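4.2 Working area and floor rules

These rules apply to every Elska two-arm station on the Skurnis line, including packing and unpacking trials.

1. Put on shoe covers before stepping onto the coated floor. Replace torn ones at the door.
2. Lay the work cloth flat and clip the far corners.
3. Keep a clear distance of 1,000 mm between people and the arms whenever the wrist lights are on.
4. Place the carton on the cloth with its lid open and facing away from the operator side.

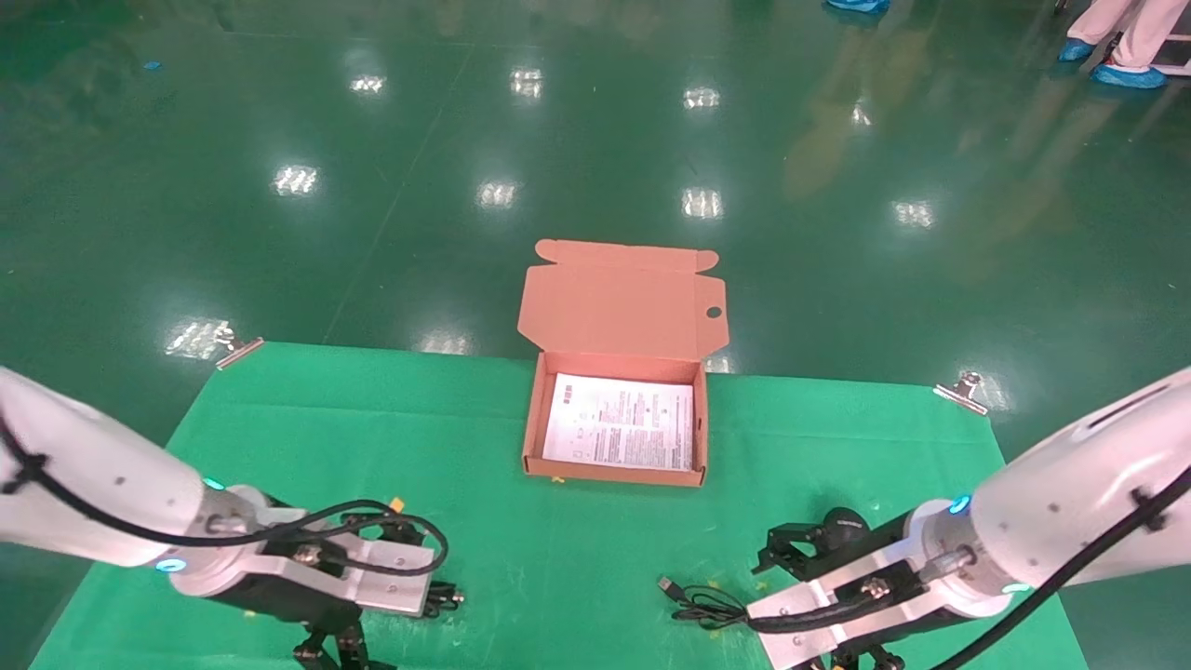

5. Check that each gripper cable is clipped along the forearm and has enough slack for full wrist travel.
6. Set the speed limit to level 4 or lower for all cardboard work.

CAUTION: Do not reach over the cloth to straighten a carton or pick up a cable. Press Hold first and wait for the tone.

Note: Carts must stay outside the working area with their brakes on. If a cart has to come closer, stop the program and enter code 424 in the Zaden log.

Sweep the cloth and floor at the end of each shift. Record any damage to the floor coating, whatever its colour or size.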